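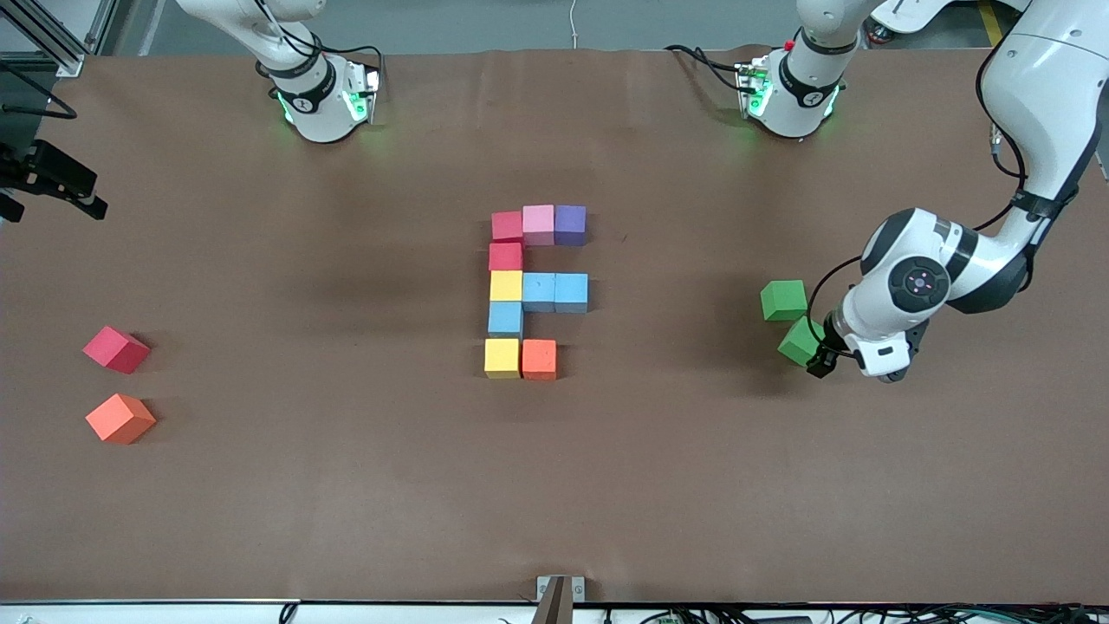
Ticket: Foam cubes creep apart when spelling out letters on kraft paper
Product: Lulomau foam cubes, mixed colors
Status: Solved
3 min read

Opened in January, morning

Hi! First off, I love these cubes. We use them at Paewai, our little drop-in craft and letters room, and they come out of the bin every single day. The colors are great and they stack without a sound, a big deal in a room with a hard floor.

My trouble is with flat letters. We lay the cubes edge to edge on the big table, which we cover with brown Pekden paper, and build a capital letter out of them. Small letters like L and I are fine. Anything with arms goes wonky. On the F, the top bar ends up a touch higher than the corner cube it starts from – the pink and purple ones sit slightly above the red. If I nudge those two down, the middle bar wants to move, and then I'm chasing gaps all over the letter.

What I'd like to know: are the cubes slightly different sizes, or is it something we're doing?

Reply from support, same morning

Thanks for the kind words! Could you try three things for us and write down what happens?

1. Line up all the reds against a ruler, then all the light blues, and see if either row comes out longer for the same number of cubes.
2. Build the same F on the bare table.
3. Tell us how the paper is held down.

Update, early afternoon

Did all of it, and it was more fun than it sounds.

Ruler test: no difference I can see. I swapped a few colors back and forth between rows and got the same length every time. So the cubes are off the hook, hooray.

Bare table: much better! The top bar stayed level on the first try. The cubes do slide more easily, so a bumped elbow moves the whole letter, but it moves in one piece and keeps its shape.

Paper: taped at the corners only. I ran my hand across it and there are faint creases up near the top edge, plus a little waviness all over. I had stopped noticing. I think a cube sitting on a ripple leans on its neighbor and pushes it along. It doesn't take much, foam being so light.

Reply from support

That fits what we'd expect. Try pulling the paper tight and taping along the full length of each side. If the roll has been standing on end for a while, cut your sheet the night before and leave it flat with books on it. Don't iron it, please – we've had one ticket about that already.

Also, which order are you building in?

Update, mid-afternoon

Top to bottom, the way I'd write it. Top bar, then down the stem, then the middle bar last. Is that wrong?

I should say our F has a short foot at the base, one orange cube tucked in to the right of the bottom yellow. It isn't on the Tirkero letter card. I like it, it makes the letter look planted, and the full thing takes ten cubes. A couple of our grown-ups say it reads as halfway to an E. They may have a point, so I can drop it if it's part of the trouble.

Reply from support

Keep the foot if you like it! It won't affect the top bar. Do change the order, though. Build the whole stem first, press it straight with a ruler along the left side, and add the bars after that. Keep the ruler in place while you push each bar in toward the stem. Leave your spare cubes well off to the sides so you aren't reaching over the letter for them.

Update, end of the day

YES. New sheet, taped down all four sides, stem first, ruler along the left. Took me under 30 seconds and the bars came out dead level. I did an E and an H right after because I couldn't stop. The H still opens up a bit at the crossbar if I push from both sides at once, so I now push from the right only.

I've copied the steps onto the back of our Tirkero card for F. Next up is the R, and I have no idea how to do that diagonal leg with squares. If anyone has built one that looks good, please post it here!

Closed by requester. Tags: foam cubes, letters, paper cover, alignment

Contact Lulomau Support | © Lulomau | Back to top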